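Brorkside talk, notes, second half

Right, the shed clear-out. I've told you about the shelves, so now I want to get on to the toys, which took me far longer than they should have! (Pause here, Jarmo will want to heckle.) We had 606 bits on the list by December and I'd sworn I would look at each one once and move on.

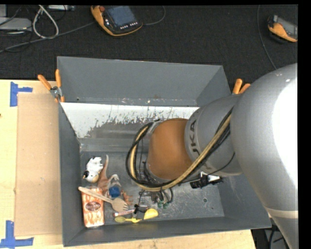 My rule for sorting is one big bin at a time, and you don't start another till you can see the floor of it. I like a deep one with high sides, and I don't mind it scuffed. Small things always end up huddled on one side, like the little white animal with the black markings over on the left. I've got a soft spot for that sort of thing, so animals get their own box, 20 to a box, lid on.

Next: Wagner's labels, then questions.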